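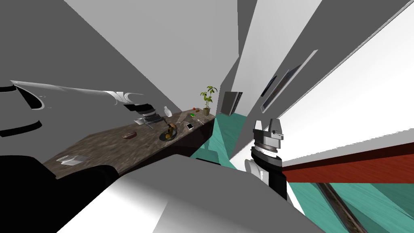
Ferenc Bíró wanted it said before anything else that a learning system can only be as patient as the people who teach it, and that anyone who expects to sit down at the controls and record a clean example on the first evening should bring a sandwich and a forgiving friend. He was laughing when he said it, and so were most of the people in the upstairs room at Corow, where the Stavham group has been meeting after work all winter to drive a two-armed robot through a house that exists only on a computer.

That group reached a number it had been looking forward to this week. With the session that ended on Saturday, February 24, 2018, the collection of recorded examples stands at 124, every one of them steered by a person from start to finish and every one checked by a second person before it was allowed into the folder. It may not sound like a great many to readers who follow these things closely, but each one of them is somebody's careful few minutes (and quite often the last of many tries), and there was cake.

For those who missed our piece in the fall, the idea is a simple one to tell, even if it takes a good long while to do. A person sits at the desk with a hand controller in each hand and moves the arms of the simulated robot through a household job, such as lifting a cup from one end of a counter and setting it down at the other. The computer writes down what the robot's cameras would have seen and how every joint moved along the way. Gather up enough of these and a program can be trained on them, in the hope that it will one day do the same job by itself, and do it in a room that has been arranged a little differently from the ones it learned in. 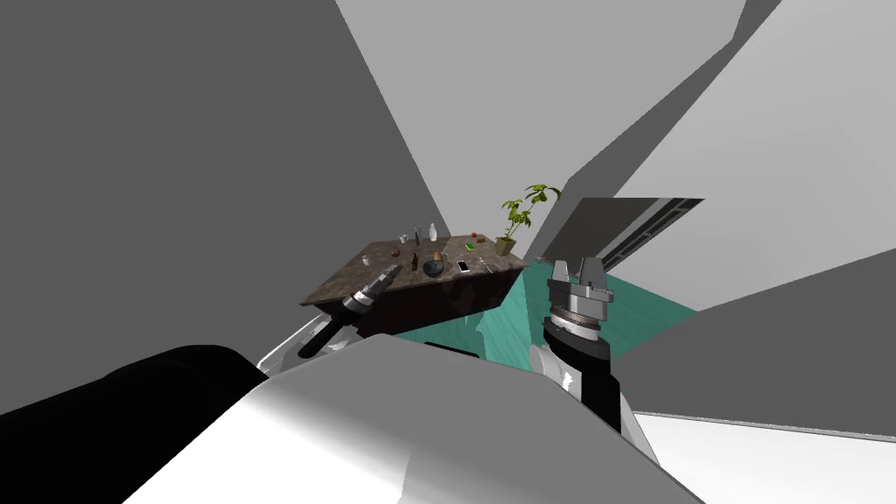

The arranging is where Delia Pană comes in, and she has given it more of her weekends than she probably meant to. Before each session she goes through the rooms and shifts the small things about, so that no two evenings begin with everything in the same spot. She keeps a notebook of what has been moved and where, and she is firm that nobody may peek at it before taking a turn. A person who knows beforehand where the cup will be reaches for it too quickly, she explained, and then the recording shows a kind of confidence that the program has no way of earning from the camera views alone.

She also has strong feelings about clutter. When the group started out they used bare rooms with one object at a time, and the recordings came along nicely, and then the first trained program was put in front of a busy tabletop and simply stopped. Nothing from those early evenings is in the present count. They were all set aside in a folder named "practice," to the great sorrow of Balthasar Schwaiger, who had made most of them.

Mr. Schwaiger has forgiven everyone and is now the person to sit beside if you are new. His advice, which he gave us twice over coffee and once more on the stairs, is to move slower than feels natural, to let one arm rest while the other is working, and to stop and start over the moment you catch yourself correcting a correction. A small wobble can stay in. A long stretch of dithering over an object cannot, as the program will take up the dithering as faithfully as it takes up everything else - and he has seen it do so, for the better part of an evening, above a bowl.

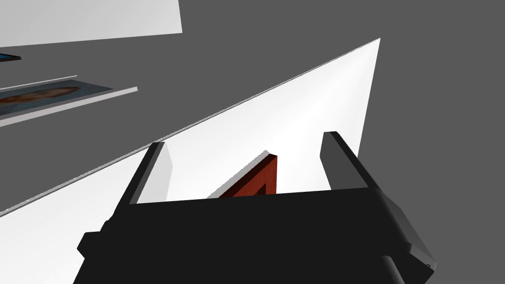

Open fingers in the simulated room, with a wood-grained piece between them and the gripper's own body covering the rest of it.

The newest set of recordings leans heavily on views taken from close to the hand. The wide view is a comfort to the person driving, who can see the room and feel at home in it, but it is not much use for the last little bit of a reach, when everything depends on a small distance that the arm itself is likely to be hiding. Some 50 of the recordings have a close view saved alongside the wide one, and the plan is to go on that way until all the new ones do.

It has made the checking slower. Carolina Valente looks through the close views on her own time, usually on the train, and marks each one as good, usable or "please talk to me." She has no wish to be thought of as strict. What she is looking for, mostly, is whether the hand came in from a sensible side, and whether the driver paused to look before closing the fingers. She also marks the recordings in which hardly anything happens for long stretches, and these get trimmed where they can be and dropped where they can't. 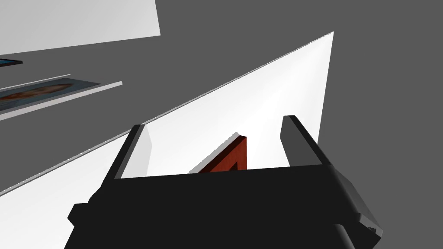 Learning to trust the close view has been the hardest part for nearly everyone, and there was a good deal of talk about it at the last session. Drivers who are used to the wide view tend to wait until they can see the whole of a thing before they commit to it, and from behind the hand that moment may never arrive. The black body of the gripper fills so much of the lower part of the view, and hides so much of the reddish-brown piece beyond it, that a driver has little more to go by than a sloping upper edge with a thin pale bevel along it. Ms. Valente's suggestion is to line up on that edge and keep it between the two fingers, and to leave the big white panel behind it out of your thinking altogether. Several people said they would try it her way next time, and Mr. Bíró said he would try it if somebody else went first.

The computer that runs all of this is on loan from Geerts, the repair shop on the ground floor, and the group would like its thanks put in print. A second machine would allow two people to record on the same evening, and a small fund has been opened toward one. Anyone with a suitable computer going spare is warmly invited to get in touch.

Ans Maes, who keeps the sign-up sheet, has places open for new drivers through April, and no experience of any sort is called for. She herself had never held a controller before joining, and several of the recordings in the folder are hers. Sessions are held upstairs at Corow, and the side door is the one to use after six. Please ring the bell marked Steltel, as the other one has not worked since the fall.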